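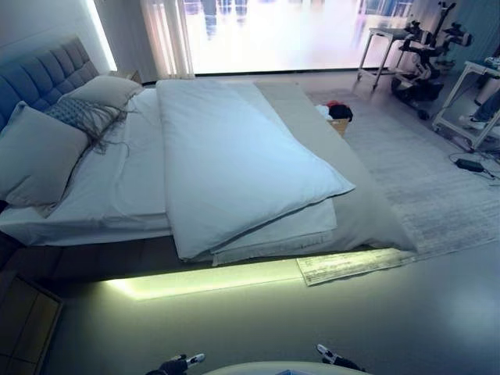
Fengying Hao, Guest Rooms Lead, Plotel
Updated Apr 8, 2019

Section 6: Making Up the Platform Bed

Okay, this is the section people flip to first, so I've tried to keep it in the order I work in. It covers the big gray bed only. If you have one of our twin rooms, skip ahead to Section 8, where Junhao Ye walks you through the narrow ones (he's much faster at those than I am).

Before you start

You'll need one flat sheet, the white duvet, the gray runner, two pillows and the fringed cushion. Put the pillows and the cushion on a chair, please, not on the floor. That fringe picks up every bit of lint in the building and I'm the one who ends up combing it out!

Switch on the light behind the headboard and the strip under the bed. I leave the curtain alone if it's bright out, but the window side can fool you: a crooked hem looks perfectly fine against all that daylight. Check it again from the door.

6.1 The sheet

1. Stand at the foot of the bed and open the sheet lengthwise. Don't shake it out over your head, just feed it up toward the headboard.

2. Find the center crease and line it up with the middle of the headboard. The buttoned panels are handy for this, I just sight along one of the seams.

3. Walk the sides and let the extra hang. It should drop loosely on both sides before you tuck anything.

4. Pinch a small fold near the mattress edge, lift, and let it settle. Work your way along like that, a bit at a time. Pulling hard from one corner only drags the whole thing off center and you'll be starting over (ask me how I know).

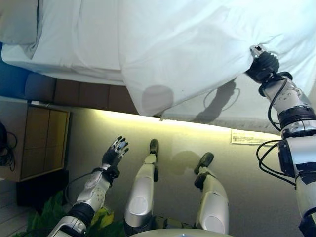

5. Once the top is smooth, go around and look at the part that hangs down. It's easy to forget, and it's right at eye level for anybody sitting in the chair. Any mark at all, even a faint one, and the sheet goes back in the wash bag and you get a fresh one from the shelf.

6. Tuck the foot first, then the sides.

Caution: Keep the sheet clear of the light strip when you tuck. Slide your hand in flat, palm up, and don't push fabric down past the mattress. Kipchumba Sang spent a whole afternoon in September putting one of those strips back up, and he'd like not to do it again.

6.2 Duvet and runner

1. Fold the duvet lengthwise so you get one long, puffy rectangle. Lay it down the middle of the bed, starting near the headboard.

2. Square off the bottom end. A little overhang at the foot is fine.

3. Lay the runner across the foot and let it drape down over the end. Smooth it from the middle out.

Note: We fold the duvet this way for arrivals. If guests are staying on, open it up all the way and fold the runner over the chair.

6.3 Pillows

1. Prop the pillows against the headboard, and plump them first. A good whack on each end does it.

2. Set the cushion between them and let the fringe fall forward over the sheet. I run my fingers through it once and leave it. It's supposed to look a bit messy.

If something's missing from your shelf, tell Shaohua Luo before noon and it'll be up the same day. Spare runners are in closet 18.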